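Zolard Working Notes

House Rules for Two-Arm Tabletop Work, Second Edition

Posted 15/08/2022

The first edition of our house rules was a single page taped to a door. It served us for two years, and then the Betov project brought more people to the bench and the page was no longer enough. Three operators read the line "leave the arms in a safe position" and left them in three different positions. The second edition takes effect in September, and this post sets out what has changed and why we settled on the wording we did.

The first change concerns the pause between tasks. Under the old rules an operator could reset objects by hand whenever the arms had stopped moving. The new text requires that both grippers be raised well clear of the table before any hand crosses the front rail, and that the operator say so aloud.
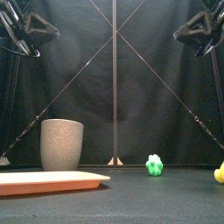 Spoken confirmation met with some resistance. Several colleagues felt it slowed the session and made them self-conscious. We kept it. In the 31 sessions reviewed for this edition, the most common lapse was one person assuming that another had already checked. A spoken word takes a moment and leaves no doubt as to who has taken responsibility for the table. Operators working alone are asked to say it as well, so that the habit does not depend on company.

The second change is to the object list. Each session must now begin with a written list of what is on the table, in plain words, and the list must be amended when an item is added or removed. We had previously allowed codes from the Clultine inventory, where the same kitchen item might appear under 2 different numbers. Plain words are easier to check by eye.

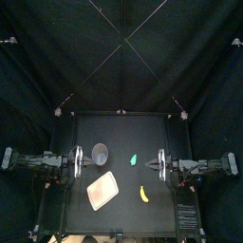
Starting positions are the subject on which we received the most comments. The rule states that no object may be placed so that an arm must pass over another object to reach it on the first move. It also asks that the softest or most easily damaged item be kept away from the fingertips at the start. With a bin, a cutting board and a banana on the same table, the banana is the item to think about first, and here it lies to the right of the board while the fingers on the left are over by the bin. Operators may depart from the rule when a task requires it - the departure is to be written on the session sheet before the run and never after.

The third change covers speed. The limit for any move made with a person at the rail is now 500 on our controller scale, down from 554. The old figure had no recorded basis that we could find. The new one was chosen after trials on the Moya bench, and we will look at it again when the Betov work closes. Operators who believe a task needs a higher limit should file a request and wait for a reply in writing.

Fingertips are to be inspected at the start of each session and after any contact with the tabletop. The inspection is done by eye, with the fingers brought near each other so that uneven wear can be compared. A chipped or bent tip ends the session for that arm. The other arm may continue only if the task was written for one arm.

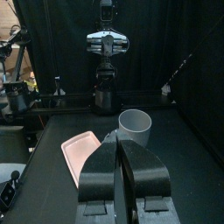
Gripper fingers nearly meeting at the tips, with the tray and cup to either side and a second arm across the table.

Two matters were left out of this edition. We have not written a rule on curtains and lighting, as the benches differ too much for one text to fit them all. We have also not settled how long session sheets should be kept. The present practice is to keep everything, and the shelf is nearly full.

Comments on the draft may be left below or sent to the bench office. Copies of the first edition should be taken down when the new one is posted.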